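Monday evening at the robot club

February 27, 2023

I promised in November that I would write here every month about our club, and then I wrote nothing for three months. I am sorry for this. The winter was full, first with exams and then with the project, and when I came home in the evening I did not want to look at a screen any more.

So, the project. Our club is preparing for the Gistow student competition, in the class for disassembly. The task is easy to explain and hard to do. The robot gets an old desktop computer, already opened, and it must take out parts and put them in the correct boxes. You get points for each part, and you lose points if you break something or if a person must help. A full run can give 144 points. Our best practice run in the simulator gave 100, but the simulator has no cables, and I think everybody who has opened a computer knows what this means.

My own part of the work is the cables. I write the program which must decide if a cable is in the way or if it can stay. Before this winter I thought a cable was a small problem. Now I dream about them. They have the same colors as other things, they lie on top of each other, and each computer model has them in a different place. In the tower we use now there is a thick black bundle along the edge of the motherboard, and also red, orange and yellow wires that go down from the memory slots. The processor socket is empty, so at least we do not have to think about the cooler. 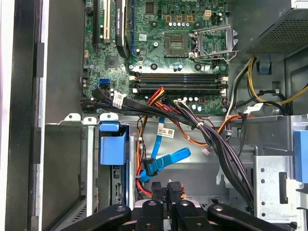

Do you need expensive computers to practice for this? Old office machines are enough, and many companies are glad to give them away when they buy new ones.

For pictures to train the program, we made a plan in the first week. We wanted 1,000 labeled pictures before the new year, and we reached this number in time. Then we saw that almost all of them were taken from straight above, and the program became confused when the camera came from the side. We decided to go to 2,000, with more angles, and this is the work we are doing at present. The labeling is slow. We draw the lines by hand in a small tool called Skiltia, which one of the older students made for a different class. It crashes if you click too fast, but it saves often, so we forgive it.

I want to write also about the drives, for they give us the most discussion. In our computer they sit in a metal cage, and the blue plastic parts there must be handled with care. Half of the club wants to begin with the drives because they bring many points. The other half, and I am in this half, wants to free the cables first. We tried to vote and it was a tie. For now we practice both ways and write down the time in the same notebook.
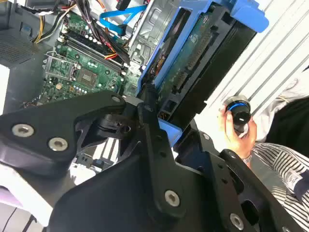

How long does it take before a beginner can be useful in such a club? After a few weeks most new members can label pictures and prepare a computer for a run, and programming comes step by step after that.

Our team name is Brideo, by the way. It means nothing in any language that I know. The other strong team from our city is called Shibata and they have a very good website, with videos and music. We have a page with our opening hours, and the hours are wrong. I wrote to the student who can change it.

Next week I will try to make the program say "I am not sure" when it is not sure about a cable. At the moment it always gives an answer, also when the answer is very bad. If a reader has done something similar with wires or ropes, please write me a comment. I read all of them, even when I am slow to reply.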